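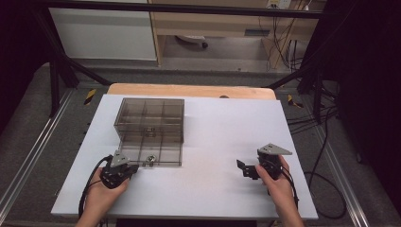 Release Notes Should Be Written for the Person Upgrading

Sunday, March 10, 2024

I maintain a mid-sized internal application that depends on a job queue called Levard. Last month we moved from one major version to the next. The upgrade itself was fine. What took up most of my week was reading, and most of what I read was of no use to me.

The notes for the new version ran to nearly 200 entries. They were in the order the changes had been merged. A fix for a typo in an error message came right before a change to the default retry behavior, and both got one line. The retry change meant that failed jobs in our system would now be tried again four times where before they had been dropped. For a billing task that matters a great deal. For the person who typed the entry, I assume, it was one item in a long afternoon.

I think a changelog and a set of release notes are two different documents, and a project that publishes the first under the name of the second has left the job unfinished.

What a changelog is for

A changelog is a record. It tells you what went in and when. It can be generated from commit messages, and often is, and I have no complaint about that. When I am hunting for the version that introduced a bug, I want the complete list with ticket numbers and no editing. Leaving things out of a changelog to make it read better would be a mistake.

Release notes have another reader. That person has a working system on the old version and has to decide whether to move, when to move, and what will break. They usually have a day or two set aside for it. They don't care that the test suite was reorganized. They want to know which settings were renamed, which defaults changed, and whether they can roll back if something goes wrong on a weekend.

That last question is the one I see answered least. Levard changed the format of stored job records in this release. Once the new version has written to the store, the old version can't read it. I found this in a comment on a closed ticket. It should have been the first paragraph of the notes, ahead of the new features and ahead of the thanks to contributors.

"Backward compatible" needs more words around it

Many projects say a release is backward compatible and stop there. The phrase can mean that the public functions still take the same arguments. It can mean that configuration files still load. It can mean that old and new workers can run side by side against the same queue. Those are separate promises, and a team doing a rolling deploy depends on the third one far more than the first.

The Storkalville scheduler handles this well. Each major release has a short table near the top with a row for the API, the configuration, the stored data and the wire protocol, and each row says yes or no. Where the answer is no, there is a link to the steps. I have upgraded Storkalville across three major versions and read the full changelog zero times. The table told me where to look.

Nisbet, which we use for configuration, takes a different approach that I also like. Its notes are split by what the reader has to do. There is a section for things you must change before upgrading, a section for things you should change before the next major version, and then everything else. The first section in the last release had 15 items. That sounds like a lot, but I could print it and cross things off. We were done by lunch.

The usual objections

The common answer from maintainers is that writing good notes takes time, and that they work for free. Both are true. I have maintained a small library myself, and by the time a release was ready I was tired of it and wanted it out the door. Writing up what had changed felt like homework.

But the cost doesn't go away when the maintainer skips it. It moves to everyone who upgrades, and each of them pays it separately. If the author of the retry change had spent ten minutes on a paragraph, I would have saved most of a morning, and so would a lot of other people. The author also had the facts fresh. I had to work them out from a diff.

A second objection is that nobody reads the notes anyway. Some people don't. I would say that a few rounds of opening a page and finding a raw commit list will teach anyone to stop opening it. On our team the Nisbet notes get read, and they get pasted into the upgrade ticket.

There is a better objection, and I don't have a full answer to it. Maintainers can't always tell which changes will matter. Somebody always depends on behavior that was never documented, and a bug fix will break them. Sterkia, a logging library we used for years, once corrected the rounding of timestamps and knocked over a report of ours that had been relying on the old result. No set of notes would have flagged that as a risk. The entry was there, one line, correctly described. I found it within the hour because the list was complete, and that is the argument for keeping the full changelog next to the written notes.

What I would ask for

I'd like to see the note written in the same pull request as the change. If a change alters a default, removes a setting or touches stored data, it shouldn't be merged without a sentence or two aimed at the person upgrading. Then the work at release time is sorting and trimming, which one person can do in an evening.

I'd like the notes for older versions to stay where they were. Levard moved its archive twice, and half the links in our own documentation now go to a general landing page. Plenty of teams are jumping two or three versions at once – we were – and they need every step in between.

And I'd like the rollback answer stated every time, even when it is only "yes, you can go back." Silence on that point gets read as yes, and in our case it was no.

We have another Levard upgrade planned for April. I have opened a ticket with the project suggesting a compatibility table like the Storkalville one, and offered to fill in the first version myself. So far it has four replies, most of them in favor.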